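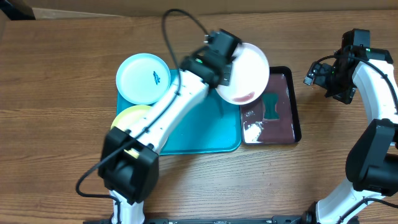
The dish bench at Brimo, with the left arm holding a plate over the trays.

About Brimo

Brimo is a shared workshop in Cundholm where members build small robots and home automation. We have bench space, hand tools, two 3D printers, a drill press and a storage wall. Members bring their own projects or join one of ours.

The workshop was started by Volker Böttcher and Detlef Kleinschmidt. Volker repaired packaging machines for a living and had been building arms in his garage. Detlef taught shop class and wanted a place where the tools could stay out overnight. They rented the first room in January, and we took over the room next door when the lease came up. Together the two rooms come to 1298 square feet.

What we work on

Our longest-running project is Dorkuron, a pair of tabletop arms that we are teaching to do kitchen chores. Both arms are mounted on one black metal rail. The current job is dishes: pick up a dirty plate, wash it with a sponge and soapy water, and set it down. We use ordinary plates and plastic trays because they are cheap to replace and they are what people have at home.

Most of the hours on Dorkuron go into gripping. A plate rim is thin, the weight hangs out to one side, and soap makes everything harder. The fingers are on their fourth version. Cable routing took longer than we planned too. The gripper cables now leave the top in a wide loop and follow the links down, with enough slack that the wrist can turn.

A smaller project, Na, is a window blind controller that a few members built for their own apartments. The parts list and wiring diagram are in the binder by the door, and anyone can copy them.

How membership works

Members get a key and can use the workshop from 7 a.m. to 10 p.m. Each member has one shelf on the storage wall. Larger builds can stay on a bench by arrangement with Detlef. Filament, screws and wire from the shop bins are paid for by the honor box.

New members do a short safety session with Volker before using the drill press or powering up an arm. Anyone working on a moving arm needs to know where the power switch is and keep it within reach. Water stays on the dish bench, away from the electronics benches.

You do not need a technical background. Several people on the Dorkuron team had never soldered before they came in.

Visiting

Come by on an open evening, or write to us first if you want to see a particular project running. There is parking behind the building. Use the side entrance and ring the lower bell.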